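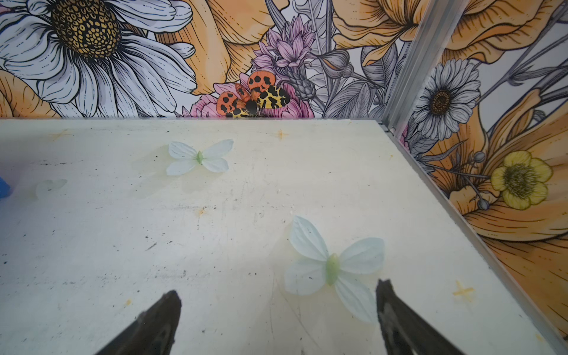

The grasping group at Lockyer College meets from 3 p.m. until the building closes, and in October most of that time goes to thin objects. Students log every attempt. The fall set stands at 779, sorted by object and by approach angle.

Wings are the hard case. A fingertip that arrives 2 mm low presses on the table, and one that arrives high closes on air. The Mirkgate entry rules allow one regrasp per object — the second failure ends the run.

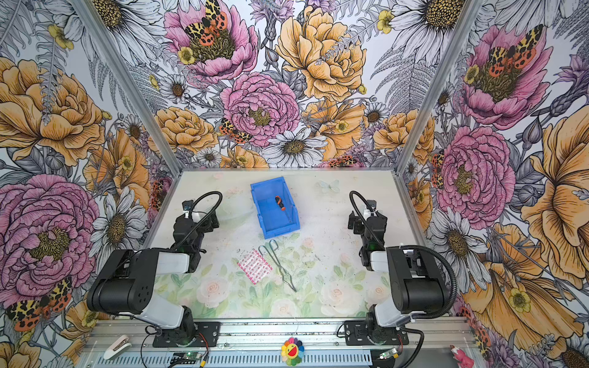 The two-arm cell, with tongs and a blue bin on the table.

Planning runs on Lendik, the club's own scheduler, which assigns each object to the left or right arm before motion starts. Handovers between arms remain slow. The team has cut nearly 133 lines from that routine and expects to cut more before the regional round.

Last updated: October
Home Features Labs Clubs Archive
© Zunex Magazine | Contact the editors | Back to top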